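Ticket 3484
Product: Ridora order sync
Site: Haverford showroom
Reported by: Rosemarie Buschmann
Priority: 2
Status: Closed

Problem as reported

Orders for tableware entered at the Haverford counter do not reach the Drallico warehouse queue. The counter screen shows "Sent". The warehouse screen shows nothing. Orders for linens and glassware go through as usual. First noticed Friday morning after the September price list was loaded.

First checks

Network link between Haverford and the warehouse is up. Ridora service is running on both ends. Restarted the service on the counter machine, no change. Entered a test order for one glass item, received in under a minute. Entered a test order for one bowl, not received. Log on the counter side shows the bowl order leaving with no error.

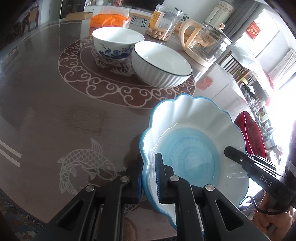
Log on the warehouse side shows the order arriving and being moved to the hold folder with code 70. According to the Ridora manual, code 70 means "item group not matched". The hold folder does not send an alert by default, so the counter has no way to know.

Cause

The September price list came from Tredard with the group name changed from "Tableware" to "Table ware" — two words. Ridora matches group names letter for letter. The counter machine took the new name from the price list. The warehouse machine kept the old one.

Fix

1. Stopped the sync on both machines.
2. Corrected the group name in the price list and loaded it again at Haverford.
3. Started the sync, warehouse side first.
4. Released the held orders by hand. There were 4, plus the test order, which was deleted.

Rosemarie confirmed that all four orders now show in the warehouse queue with the right prices. One had been entered again at the counter under a new number — the second copy was canceled before picking.

Follow-up

Mail alert for the hold folder turned on, going to the counter address. Tredard has been asked to keep group names unchanged between lists. No reply yet. If code 70 comes back after the next price list, check the group column first and reopen this ticket.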